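Slip and Contact Faults in a Two-Arm Can Handling Cell

Student Project Report, Automation Laboratory, Clurngate

Project group: Aldana Riquelme, Kieran Garside, Catalina Quezada
Supervisor: Lindsay Brunton
Safety reader: Catalina Henríquez

1. Purpose of the report

The group was assigned to program a two-arm cell to pick up food cans and place them on top of a metal cabinet. The work was to be complete by the end of May. During the trials the cell developed a fault in which a gripped can turned between the fingers and the arm continued its planned motion with the can in the wrong position. On one occasion the can struck the cabinet and the arm did not stop. This report records the fault, the investigation that followed, and the changes that were made. It does not cover the general performance of the cell, which is the subject of a separate report.

2. Equipment and task

The cell has two arms mounted on a common base rail. Each arm carries a parallel gripper and a small camera at the wrist. A further camera views the whole work area. The cabinet lies on its side between the arms, and its upper face serves as the target surface. The control software is Ukik, which the laboratory has used for earlier student projects. Grip force is set in Ukik on a scale from 0 to 200, where the number is a control value and has no unit.

Cans may be presented upright or on their sides. A can lying on its side is the harder case. The fingers must close on a curved surface, and a small error in height leaves them holding the can above or below its widest point.
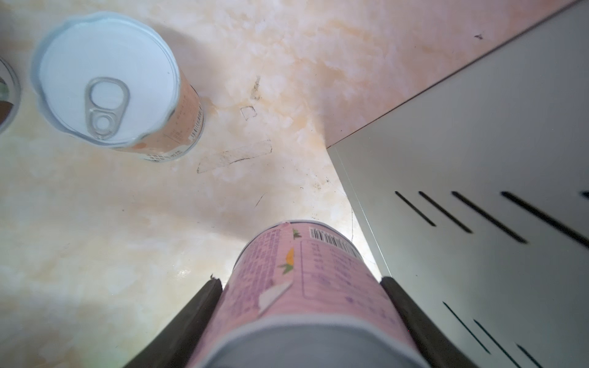 The original program treated a grip as good when the fingers stopped closing before reaching their inner limit. This test shows that something is between the fingers. It does not show how the object is held. The group accepted the test at the design stage, and the design review did not question it.

3. Description of the fault

The fault was first noted by Ms. Quezada during an afternoon session. The right arm had closed on a can and begun its lift. Partway through the lift the can rotated in the grip so that one end dropped. Ukik reported a good grip throughout. The arm moved to the target position and lowered the can, and the low end met the edge of the cabinet.

The motor current rose when contact was made, but it did not reach the stop limit. The arm pressed against the cabinet until Mr. Garside used the emergency stop. He was standing at the operator's position outside the enclosure. There was no injury. The can was dented and was removed from the test set.

The group then reviewed the log of all lifts made up to that point. Of 1,651 lifts, 65 showed a change in finger opening after the grip had been reported as good. In 7 of these the logged current also showed contact with the cabinet. The earlier contacts had been light and had passed without notice.

4. Investigation

Three possible causes were considered.

The first was the grip force. Ms. Riquelme repeated the lift at several settings. Higher settings reduced the rotation but did not remove it, and they marked the labels. The group concluded that force was a contributing factor only.

The second was the finger surface. The pads had been in use since the previous project. They were compared with a new set supplied by Bawa, and the new pads held noticeably better on paper labels. The inspection record kept by the laboratory had no entry for pad wear.

The third was the height of the grip. The position of the work surface had been entered by hand when the cell was set up. The cabinet had later been moved to make room for the left arm, and the surface height was not measured again on the side nearest the cabinet.
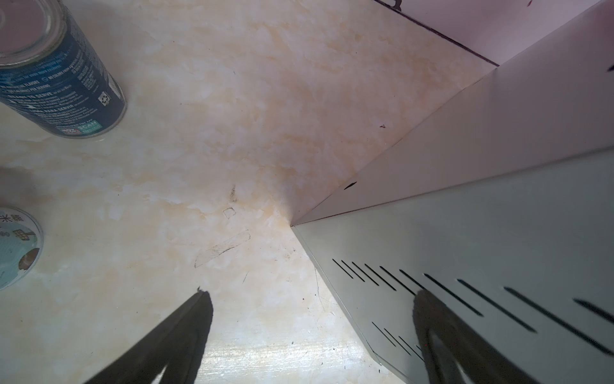

New measurements at the corners of the work area showed that the stored height was too great on that side. The fingers were therefore closing above the center line of any can lying there. This error accounted for most of the recorded slips, which were grouped in the same part of the work area.

The failure to stop on contact had a separate cause. The current limit had been raised early in the project to prevent false stops during fast moves, and it was never returned to its normal value. The change was made in the program but was not written in the project log.

5. Corrective action

The surface height is now measured at the start of each session, and the session may not begin until the values have been entered in Ukik. The current limit has been restored, and the fast moves that caused the false stops have been slowed. Finger pads are inspected weekly under a checklist prepared by Ms. Henríquez.

A second grip check has been added. After a short lift the arm pauses, and the finger opening is compared with its value at closing. If the two differ, the can is set down and the operator is notified. Any change to a safety limit now requires the supervisor's signature.

6. Questions raised at the project review

The following exchange is taken from the review held at the Clurklow building.
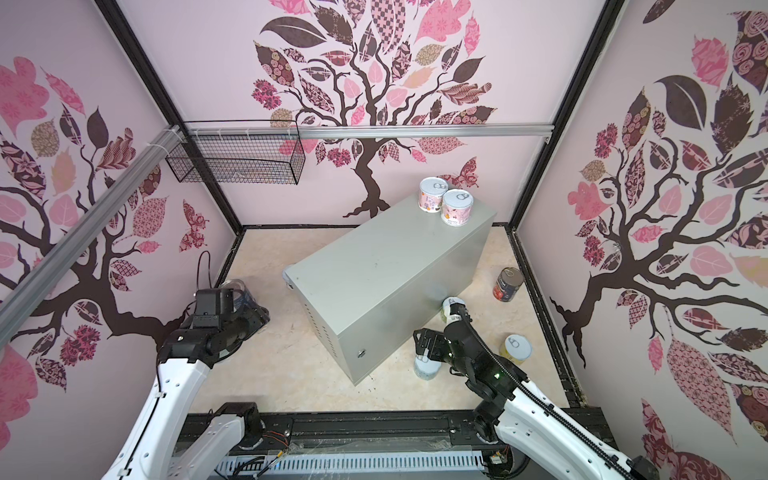

Why did the group not simply raise the grip force and continue?

A higher force would have hidden the height error without correcting it. The repeated lifts showed that cans still rotated at the higher settings, and the labels were being damaged. It would also have had no effect on the current limit, so a can that did slip could still have been pressed against the cabinet.

7. Remaining work

The second grip check adds a pause to every lift, and the group has not yet determined how short that pause can be made. The check also cannot detect a can that rotates without changing the finger opening. Ms. Riquelme has proposed using the wrist camera for this purpose, and a trial is planned if laboratory time is available. Until then, an operator must remain within reach of the emergency stop whenever either arm is in motion.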